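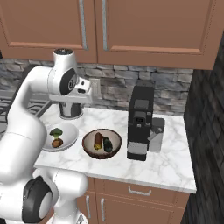

## 4. Run the kitchen evaluation in simulation

Do this section after the policy checkpoint is loaded (section 3).

1. Open the Kindeo scene list and select the counter scene with the plate, the bowl and the coffee machine.
2. Set the episode limit to 500 steps.
3. Check that the gripper starts above the counter with the fingers pointing down. If it does not, reset the arm pose.
4. Enter the seed 221. Our reported results use this seed only.
5. Start the run. The full set has 3,000 episodes and needs nearly one night.

**Note:** Food items are placed again at each reset, so your first view can differ from ours.

**Caution:** Do not change the physics time step during a run. The success rates then cannot be compared with the Gistaria baseline.

Please send log errors to Bontu Lencho.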